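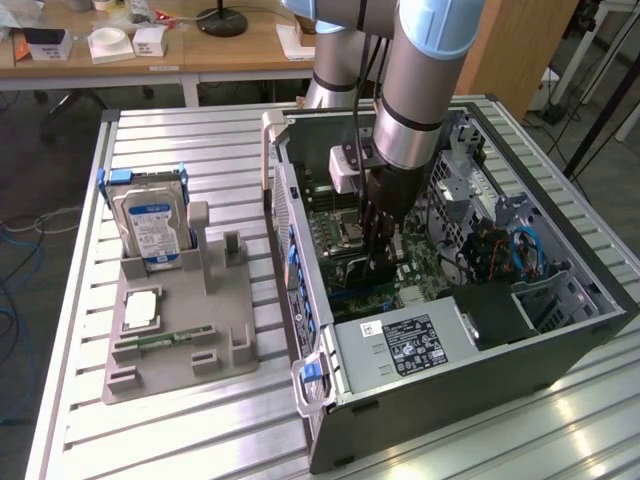 What do I have to pull first if I want to strip an old office tower for parts?

The side panel, then the memory, then the drives. Leave the processor until you have somewhere safe to set it down.

Posted in: Used Hardware > Teardown

draywood_pc
That's the quick version from the sticky and I'm not sold on it. Everyone says drives early, but on these old black towers with the blue latches the caddies slide out whenever you like. Why does the order matter at all?

mossbank
It matters if you work fast. I cleared 141 office machines out of a place in Groltthorpe and the memory went first every time. Lay the case on its side, press the clips, done.

hexkey_lou
141 and you tested every stick? Color me doubtful.

mossbank
Didn't say that. Tested what I sold.

draywood_pc
Right, so we don't know how many you killed.

pelican7
Can we talk about holders? I like having a slot for each part: drive standing up in its caddy, processor flat in a recess, memory lying in its own groove. Mine is a gray printed one and it stays left of the case. Before that I used an egg carton, and I lost a processor under the bench for 2 days.

hexkey_lou
A printed holder is a lot of plastic to replace a tray. Nallport sells a foam one. I don't trust that either — foam sheds — but it fits any part you throw at it. Yours fits one drive and one chip.

pelican7
I only do one tower at a time. How many drives are you pulling at once?

hexkey_lou
However many are in there.

tin_ferret
Nobody has mentioned the power supply. The Drindale guide says to leave it in unless you have a buyer, and for once I agree with them. Old gray box, heavy, costs more to ship than it brings in.

mossbank
Disagree. I get seven bucks apiece locally.

tin_ferret
Seven bucks before or after gas?

draywood_pc
Still waiting on a reason for the order. I'll do my next one drives last and post what breaks.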